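Parcel table tips for small sellers (and anyone whose hallway is full of boxes)

Updated November, because that's when it all goes wrong every year. Wrote most of this standing up so excuse the typing.

If you send things out from home - knitting, spare parts, jam jars, outgrown kids' clothes - sooner or later the parcels take over. Ours lived on the stairs. Then on the bed. Then one went out twice and one never went at all, and I had a very cross email from a lady in Grusska who had paid for 11 buttons and got a teapot stand. So. A table, with lanes.

What you need

A table you can leave up. Doesn't need to be big but it does need to be against a wall, otherwise boxes go off the back. Pale top if you've got the choice, you'll spot dropped labels and bits of tape on it.

Dividers. Upright ones, running wall to front edge. Anything stiff. I've used old shelf pieces, foamboard, a cut-up display stand. Best are the sort with a little foot at the end so they stand by themselves.

Folded card, for lane signs. Sticky notes. A fat black pen. Decent tape.

That's it. Don't go buying a system. I bought the Pradau desktop organiser when I started and it holds letters very nicely and not one single box.

Setting out the lanes

Make them wider than you think. Measure your biggest usual box, add a hand's width either side. You have to get your hands down both sides of a parcel to lift it, and if you can't you'll drag it, and if you drag it the divider goes over.

Run them front to back, not side to side. Side to side you're forever reaching over one lot to get at another.

Feet of the dividers - check where they stick out. They catch sleeves. If one keeps wandering, dab of removable putty underneath. Don't glue, you'll want to move them by Christmas.

Don't fret about them being dead straight. Mine lean. Parcels don't mind.

Signs at the back, standing up

Folded card, tent style or with a flap at the bottom to sit flat on the table. Stand it at the back of the lane, by the wall. At the front it gets knocked off within 10 minutes.

Big letters and printed if you can. Handwriting is fine for notes but the lane sign wants to be readable from the door. And use whatever language the people in the house read quickest. My neighbour downstairs does hers all in Chinese, my brother in law Jérémie Langlois has his in French with English underneath, makes no odds so long as everyone who touches the table can read it.

Keep the wording short. Waiting. Done. Problem. You can add more lanes but don't add more words.

One snag, tall boxes hide the sign. Either make the card taller than your tallest parcel or put the writing right at the top of it. I do the second, it's less card.

Sticky notes on the parcels as well

Yes, as well as the lane. People say it's doubling up. It is. But parcels get moved - someone wants the table for five minutes, the cat, whatever - and then a lane tells you nothing. If the note's on the box the box still knows where it's up to.

Rules for notes in this house:

Never over the barcode. Never over the postcode either. Put it below the label or up in a corner on bare cardboard.

One colour for one meaning. Greenish for done, pink for trouble. Don't let anyone use up the odds and ends from the drawer, you'll have a lilac one in there and no clue.

Press the whole strip down, not just the middle. Cardboard's dusty, give it a wipe with your sleeve first.

Write the word, don't rely on the colour. My husband can't tell the green from the yellow in the evening light and neither can I much after seven.
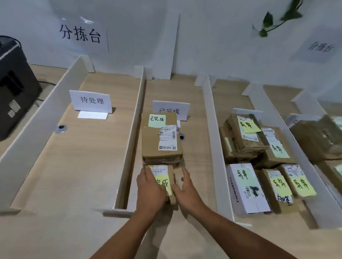 Small parcels to the front of the lane, big ones behind. Sounds obvious but everyone does it the other way round because the big ones get packed last. A little box behind a big box is a lost box. I found a padded packet in February that should've gone before Bonfire Night.

Two hands, even for the tiddly ones. One each side. You set it down square that way and you're not nudging its neighbours. Also if the bottom tape is going you'll feel it.

Label side up, always. Not facing front, UP. You want to be able to run your eye down a lane and read every address without picking anything up. If the label's on the side, you've put it on the wrong face, stick the next one on top.

Stacking - alright if they're both properly taped, bigger or heavier at the bottom. I stop at two. Three and you can't see the middle label and you've made a tower next to a wobbly divider, good luck.

Leave the waiting lane empty at night

If you do one thing off this page. Everything that comes to the table starts in the waiting lane, and by the time you go to bed there's nothing in it. Either it's done and moved or it's in the problem lane with a pink note saying why. An empty waiting lane is a lovely sight. Kettle on.

If you can't clear it, you're taking too much on or you're packing at the wrong time of day. I moved mine to straight after breakfast and it halved the time, no phone, better light.

Moving from waiting to done

Do the checks in the same order every time. Mine goes: label matches the order slip, tape along both seams, shake, note on, move. Don't write the note until you've finished. I used to write a little pile of "done" notes in advance to save time and of course one got stuck on a box with nothing in it. Empty box, beautifully taped, all the way to the coast.

The shake is important. If it rattles, open it. Yes even though you've just taped it.

Tape

Buy better tape than you want to. The cheap stuff lifts at the edges when the room's cold and then it picks up fluff. Run it right along the seam and down over the edge a good bit each end. Clear tape is fine over cardboard, but don't run it over the label, the scanner at our post office hates the shine.

I got the 7 pack of Bilgin rolls last time and they've been good, tear cleanly, don't scream too much coming off. The Hurkier dispenser on the other hand went in the bin. Blade fell out twice.

Fold the end of the roll over. Every time. I know you know.

Labels

Flat, no creases, not wrapped round a corner. If the box is too small for the label get a bigger box. Little boxes with a label folded round three sides come back to you.

Reusing boxes is grand, I do it for nearly everything, but old labels come OFF. Hairdryer for a minute and they peel. If they won't, cover with brown paper. Two barcodes on one box and it'll go to whichever one the machine likes best.

Keep a pen on a string at the table. It walks otherwise.

Light and shadows

If your lamp's behind you, your own hands throw a shadow right on the label you're trying to read. Took me ages to work out why I kept misreading house numbers. Put the lamp to the side, or up on the wall over the back of the table. A cheap clip on one will do.

Keeping the table clear

Only parcels, signs and notes on the table. Scissors, tape and pen hang off the side or sit on a shelf. Mugs not allowed, I've learnt that one. I had 2000 order slips printed once and kept the whole stack on the end of the table and lost a lane to it for a year. Silly. Keep twenty out and the rest in a cupboard.

Wipe down once a week. Lift the dividers out, cloth along the back where the dust and cardboard crumbs go, put them back. Chance to change the lane widths too if you've had a run of big stuff.

If you've no room for a table

Ironing board, honestly fine, three lanes of masking tape across it. Or a bookcase shelf per stage, waiting at the top and done at the bottom by the door. Floor is a last resort, your back will tell you about it, and you'll kick something.

Windowsill no good. Sun fades the labels and they end up looking like nothing at all.

Bits people have asked

Do you need a lane per courier? Only if you use more than two. I've got done-post office and done-collected and that does it.

What about returns coming in? Not on this table!! Separate box under the stairs. Mix them once and you'll be posting somebody their own return.

Children helping - great for notes and for signs, keep them off the tape gun. Mine liked moving things to the done lane a bit too much so check after.

How many can you fit? Depends on your boxes. When the done lane's full I go to the post office, that's my whole method. Doesn't matter if it's raining.

Will add the bit on wrapping jars when I get a minute, it's got long and I've not typed it up yet. Bubble wrap going cheap at the market at the moment by the way, the big rolls, get there before 10.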